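Trosari | Wissen & Werkstoffe | Thread
September, von Mathis Carré

1/ Kurzer Thread zu Knitterverhalten und Gewebebindung. Anlass: Bei Okevow wird ein neuer Hemdenstoff mit »natürlich knitterarm« beworben. Der Begriff ist ohne Angabe des Prüfverfahrens wertlos.

2/ Grundlage ist der Knittererholungswinkel. Ein Probestreifen wird gefaltet, definiert belastet, entlastet, danach liest man den Winkel ab, auf den er sich zurückstellt. 180 Grad wären vollständige Erholung, 0 Grad keine.

3/ Gemessen wird in Kett- und Schussrichtung. Viele Datenblätter nennen nur die Summe. Ein Gewebe mit gutem Kettwert und schlechtem Schusswert sieht auf dem Papier ordentlich aus und am Ärmel nicht.

4/ Unser unbehandeltes Leinen in Leinwandbindung: 70 Grad Kette, 88 Grad Schuss. Für Leinen ohne Ausrüstung unauffällig. Die Differenz kommt hier aus der höheren Kettdichte.

5/ Ursache auf Faserebene: Cellulose bildet Wasserstoffbrücken zwischen den Ketten. Unter Druck und Feuchte lösen sie sich und schließen sich in neuer Lage. Die Falte ist dann fixiert, bis wieder Wasser oder Dampf dazukommt.

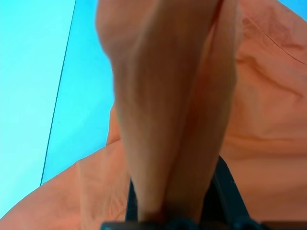 6/ Zur Bindung. Leinwand hat die meisten Kreuzungspunkte, die Fäden können kaum ausweichen, also knickt das Gewebe. Köper und Atlas lassen mehr Verschiebung zu. Lockerer Stoff wie der orange-pfirsichfarbene im Foto legt sich in breite, weiche Falten, teils schräg, teils quer. Ein Faltenwurf dieser Art sagt über den Erholungswinkel nichts aus. Fall und Knitterneigung sind zwei getrennte Größen und werden getrennt geprüft.

7/ Solange Pichon (Weberei Moulin) weist mich darauf hin, dass die Garndrehung in 6/ fehlt. Stimmt. Hochgedrehte Garne stellen sich besser zurück, Kreppgarne sind der Extremfall. Der Griff wird dabei trockener und härter.

8/ Chemische Ausrüstung: Vernetzer verbinden benachbarte Celluloseketten kovalent. Der Winkel steigt deutlich, Reißfestigkeit und Scheuerbeständigkeit sinken. Wer nur den Winkel angibt, verschweigt die Hälfte der Rechnung.

9/ Bei unserer Versuchsware »Trultitport« (Köper, Leinen mit Lyocell) lag der Festigkeitsverlust nach der Vernetzung bei 17 Prozent. Für Oberbekleidung noch vertretbar, für Bezugsstoffe nicht. Belastung der Proben durchgehend 500 g.

10/ Klima nicht vergessen. Proben vor der Messung im Normklima auslegen, 20 °C und 65 % relative Feuchte. Werte aus einem geheizten Büro sind nicht vergleichbar, auch wenn sie meist besser aussehen.

11/ Nachtrag zur Frage nach Bügeln gegen Dampf: Dampf allein löst die Brücken, glättet aber ohne Zug nur unvollständig. Hängend trocknen mit leichtem Eigengewicht reicht bei Köper oft aus. Leinwand braucht Druck. Messreihe zu den Mischgeweben kommt in einem eigenen Thread.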